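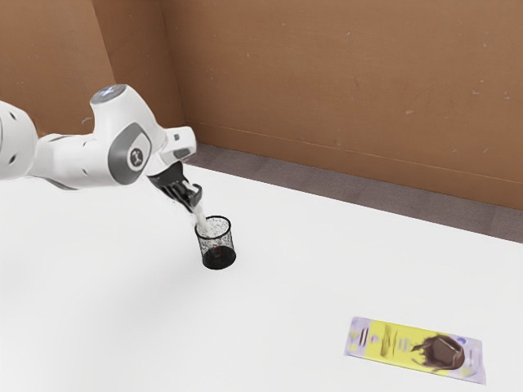
Gutter Cleaning

Gutter cleaning is the removal of leaves, grit, moss and other debris from the roof gutters and downspouts of a building. It is done by homeowners and by exterior cleaning firms, often in the same visit as roof washing or siding work. The purpose is to keep rainwater moving off the roof and away from the walls and foundation.

Background

Most houses in rainy regions have gutters made of aluminum, vinyl, galvanized steel or copper. Water runs off the roof into the gutter, along a slight slope, and down through one or more downspouts. Leaves and seed pods collect at the low end and over the outlet. Asphalt shingles also shed small mineral granules, which settle on the bottom of the gutter and hold moisture. Over time this mixture breaks down into a dark sludge in which seedlings can take root.

A blocked gutter overflows at the front edge or backs up under the roof covering. Common results are rotted fascia boards, stained siding, washed-out flower beds and damp basements. In cold areas, standing water freezes and its weight can pull the hangers loose.

Methods

Hand scooping is the oldest method and still the most common. The worker stands on a ladder and lifts debris out with a gloved hand or a plastic scoop, then drops it into a bucket or onto a tarp. The gutter is flushed with a garden hose afterward, starting at the end farthest from the downspout.

Vacuum cleaning uses a wet and dry vacuum with long poles and a curved nozzle. The operator stays on the ground, and some systems have a small camera on the pole so the inside of the gutter can be checked. It works well on two-story houses but is slow where the debris has packed hard.

Blowing is done with a leaf blower, either from the roof or with an extension tube. It is suited to dry leaves. Wet debris tends to smear along the gutter or land on the siding, which must then be rinsed.

Pressure washing is used with care. High pressure can open the sealed joints of sectional gutters and force water behind the fascia. Many firms keep the pressure washer for the outside face of the gutter, where dark vertical streaks form, and treat those with a mild detergent and a soft brush first.

Downspouts

Clogs in a downspout are usually at the top outlet or at the lower elbow. A hose pushed up from the bottom will clear many of them. A plumber's snake is used on those that remain. Where the downspout runs into an underground drain, it is normally disconnected before flushing – debris pushed into a buried pipe is much harder to reach.

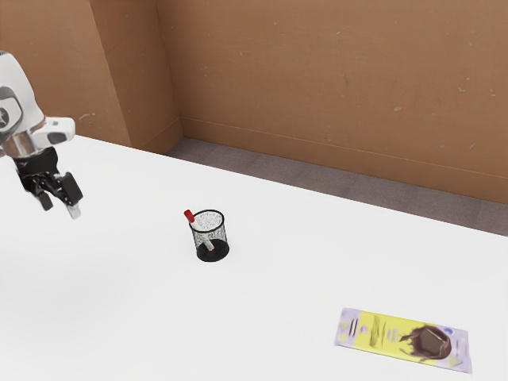 How often should gutters be cleaned?
Twice a year is the usual advice, once in late spring and once after the leaves have fallen. Houses under pine trees may need it every three months, and houses with no trees nearby can often go a full year.

Guards

Gutter guards are covers that let water in and keep larger debris out. The main types are mesh screens, foam inserts, brush inserts and solid covers with a curved lip. Guards reduce the amount of cleaning but do not end it. Fine grit passes through mesh, and pine needles lodge in brush and foam. Most solid covers have to be unclipped or unscrewed before the gutter can be reached.

Safety

Falls from ladders are the main hazard. Standoff arms, which rest on the wall or roof, keep the ladder from crushing the gutter and make it steadier. Workers also watch for overhead electric lines, wasp nests and sharp screw ends inside the gutter. Metal poles are not used close to power lines.

Pricing

Firms charge by the length of the gutter, by the number of stories or at a flat rate per house. In the town of Gamholm, the exterior cleaning company Bruvby lists a flat rate of $97 for a one-story house with up to 200 feet of gutter. Its owner, Annatjie Joubert, began the service one February after customers who had ordered house washing kept asking for it. Steep roofs, guards and buried drains are charged as extras.

Disposal

Gutter debris from most roofs can be composted. Material with a lot of shingle granules is normally bagged with household trash, as is debris from roofs recently treated with moss killer.

See also

Roof cleaning
Soft washing
Fascia
French drain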